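Pay for the Rooms, Not for the Robot

By Niilo Ojala

Friday, March 15, 2019

I have used the Taltix simulation package for five months, since October, and I want to say something against the common opinion. Most reviews praise the robot model. I think the robot model is the ordinary part. The rooms are the reason to pay.

The license costs 2,764 dollars for one year, and for a small office like ours this is serious money. My colleague Irja Suominen was against it. She said that we can build a gray floor and a box by ourselves, and she is right. But a gray floor teaches you very little about a living room.

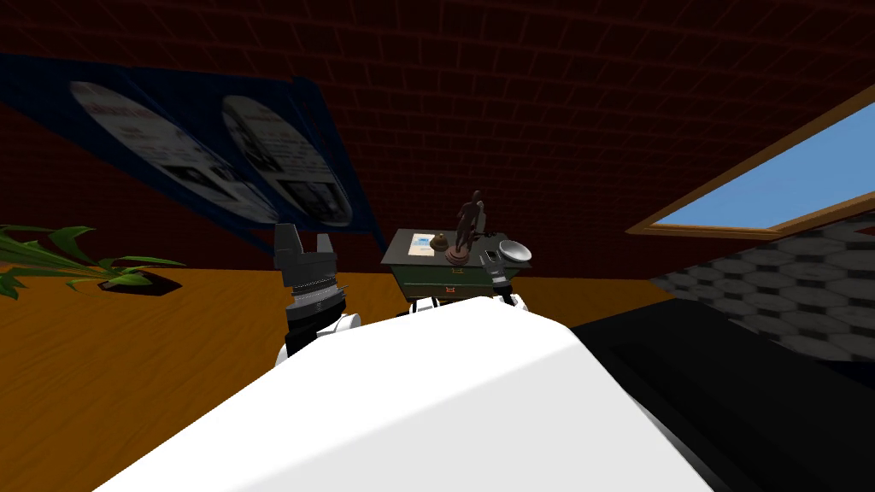 Both grippers near the green table, with the figurine and the silver bowl on top. Taltix room set, robot's side view of the work.

In such a room the body of the robot hides a big part of the view, and the small things stand close to each other. A planner which looked excellent on our gray floor became quite modest. I was not happy that week, but I prefer to learn it before we buy hardware.

My complaints are two. The manual is poor, and the support answered me only after 9 days. Also the price for a second seat is too high, and I have written to them about this. We will renew anyway, with one seat.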